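Can robots do real shop chores yet?
Shop Talk > Automation

stitville_vee
Our line lead came back from a trade show in June convinced we can hand wiring harness work to a two-armed robot. I do 189 plugs on a normal day. Am I out of a job or is he dreaming?

KoenW
Dreaming, for now. We had a demo at Maes and it was great with boxes and brackets. Then somebody gave it a cable. Wire flops everywhere! A box stays the shape it was when you picked it up.

drandura_fan
Disagree, Koen. I'd bet on harnesses way before laundry. A plug only goes in one way and a board can sit on a fixture. Try telling a machine where the corner of a fitted sheet is (I can't find it either).

KoenW
Sure, but plugging in is the easy bit. Who untangles the thing first?

rernwood40
You're both talking about wire like it's one job. Fat cable fed into a round port is all push and bend, and a little harness over a circuit board is all aim. Look at the two of them:
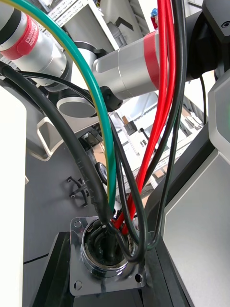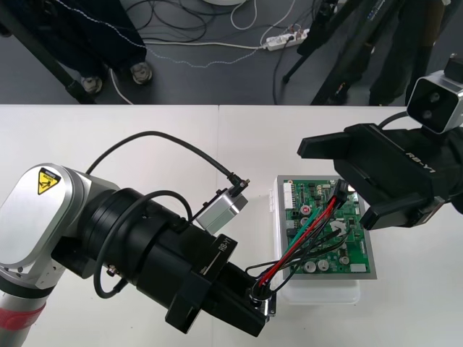

I'd trust a machine with the second kind sooner, as long as the boards always land in the same spot. The thick stuff I'd still want my own hands on, you feel it bind before you see it.

stitville_vee
OK that helps. Ours is mostly small plugs, so maybe he's not totally nuts. He was quoted 3,000 a month for a rental though??

drandura_fan
For a trial that's not crazy. Ask what happens when it drops one.

KoenW
And ask who picks it up lol. My vacuum still eats a sock every Tuesday.

stitville_vee
Asking him both tomorrow, will report back.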